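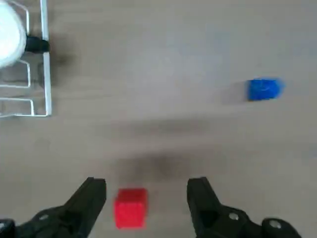
The last bus home from Clevden leaves before the evening shift at the hospital is finished, one passenger wrote to us in August, and asked if anybody at Fusar had ever tried to take it. The letter was short and polite. It was read aloud at our planning meeting, and after it came many others with the same content, from nurses, from students, from people working in kitchens and from parents of children with late music lessons.

Fusar announces new late bus between Clevden and Nallard

Clevden, 2018-01-26. The regional bus company Fusar will start a late evening service between Clevden and Nallard in the coming spring. The new line has the number 39 and will run every evening, also on public holidays. It is the first time that the two towns are connected by public transport after the evening shops have closed.

Until now, passengers going to Nallard in the late evening had the choice between a taxi, a lift from a colleague, or the walk along the valley road, where there is no sidewalk for a large part of the way. The wish for a later bus has been expressed to our company for many years. In the past we have answered that the number of passengers would be too small. After the letters of last summer we decided to ask the question again in a more serious way.

During the autumn, Fusar placed paper forms in all buses on the valley routes and at the ticket window in Clevden. The form had only one page. We asked at what time people finish their work or their course, where they live, and how they come home today. About 200 completed forms came back, and a good part of them had remarks written on the back side. For a company of our size this is a high number, and we thank everybody who took a pen in the hand.

The answers showed clearly that the problem is not the same on the whole route. Between Clevden station and the hospital there are enough connections also in the evening. The difficulty begins after the hospital, and it is biggest in the villages before Nallard, where the last bus today passes so early that a cinema visit or a language course in town is not possible without a car.

Route and stops

Line 39 starts at Clevden station and goes by the hospital, the vocational school and the upper valley road to Nallard market square. In the evening it does not make the detour through the industrial area, so the travel time is shorter than on the daytime line. There will be 4 departures from Clevden every evening, and the last one is timed to leave the hospital after the end of the late shift. Passengers who must change from the train should know that the bus waits for a delayed train for up to five minutes. If the delay is longer, the driver is informed by the control room and will decide together with them.

On the part of the route outside the towns, passengers may also ask the driver to stop between two regular stops, if the place is safe and the bus can stand there without danger to other traffic. Please tell the driver in good time, and leave by the front door. This possibility is only for getting off. For getting on, the regular stops must be used.

Tickets

All usual tickets are valid on the new line. There is no night supplement. Monthly passes for the zones of Clevden and Nallard can be used without any change, and the same is true for school passes, which on our other lines end in the early evening. Single tickets can be bought from the driver, and we kindly ask to have small money ready.

Vehicles and drivers

The service will be driven with two smaller buses, which were ordered from the vehicle dealer Cheng and are at the moment being prepared in our depot. They have a low floor, a space for a wheelchair or a baby carriage, and reading lights at the seats. The reading lights were not in our first order. They were asked for in several of the forms, and it was possible to add them before the production was started.

For the late line we are looking for additional drivers. Part-time work is possible, also for persons who do not want to drive in the daytime. Applicants with an ordinary driving license can make the training for the bus license with us, and the costs are carried by Fusar under the condition that they stay with the company for a certain period, which is written in the contract. More information can be received at the depot office in Clevden.

Trial period

The new line is at first a trial. The town of Nallard gives a contribution to the costs, the rest is paid by Fusar and from the sale of tickets. After one year the passenger numbers will be looked at together with the town, and the timetable can then be changed. Remarks about the departure times are welcome already in the first weeks. The paper forms will stay in the buses.

The complete timetable will be printed together with the spring edition and can be picked up at the ticket window, in the town library of Nallard and from all drivers. The stop signs for line 39 will be put up shortly before the start. As long as they are covered, no bus is running.

About Fusar

Fusar operates local and regional bus lines in Clevden and the neighboring valley. The company has its depot and its office in Clevden.

Contact for the press: Fusar, communication office, Clevden depot. Photographs of the new buses can be requested there as soon as the lettering is finished.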